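Wrist camera alone is enough for angled box grasps, Reddale group reports

Search this site Enter keywords Go

A grasping method that uses only a camera mounted at the robot's wrist picked up long, narrow cartons lying at arbitrary angles in 754 of 800 trials, according to a report released Wed 7 March by the Reddale manipulation group. The same arm running the group's earlier method, which adds a fixed overhead camera, succeeded in 761 trials on the same set of poses.

The method, named Droter, estimates the long axis of a carton from the wrist view and rotates the gripper until its two fingers stand on either side of that axis. Estimation is repeated during the approach, so an error in the first reading can be corrected before the fingers close. The earlier method computed the grasp once, from the overhead image, and executed it without further correction.

Slender retail cartons were chosen as the test class. Their width fits a two-finger gripper, but a small angular error puts one finger on a corner and turns the carton. Printing on the face is a second difficulty. Large lettering and stripes parallel to the long edges produce strong lines inside the outline, and an edge detector can take one of these for the side of the box. Droter was trained on 104 carton designs, some plain and some heavily printed, placed on wood-grain and solid-color tabletops.

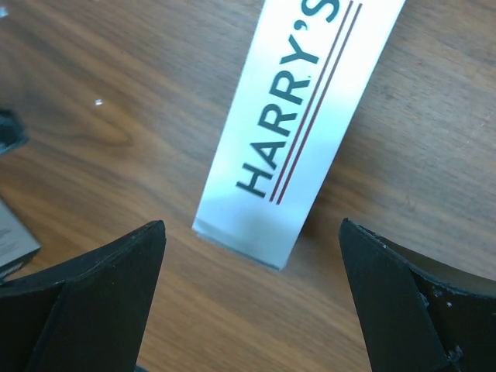
Hanne Leinonen questioned whether the comparison was as close as the totals suggest, noting that the overhead system had been tuned for a different table height and recalibrated only once during the trials. She said a fairer test would recalibrate before each block, and that she would expect the gap to widen slightly in favor of two cameras. The report gives the calibration schedule in an appendix and does not dispute the point.

Of the 46 failures recorded for Droter, 31 occurred when one end of the carton was outside the camera's view at the start of the approach. In those cases the method had a good estimate of the angle but a poor estimate of the midpoint, and the fingers closed too near one end. A short backward motion before the first estimate removed most of these errors in a follow-up run of 48 trials, at a cost of 7 seconds per pick.

The trials used a single arm and one pair of fingers. Crushed cartons and cartons in contact with other objects were excluded. A second set of trials, with cluttered tables, is scheduled for June at the Hedlund laboratory in Desulstead. The training images and the trial log will be released with those results.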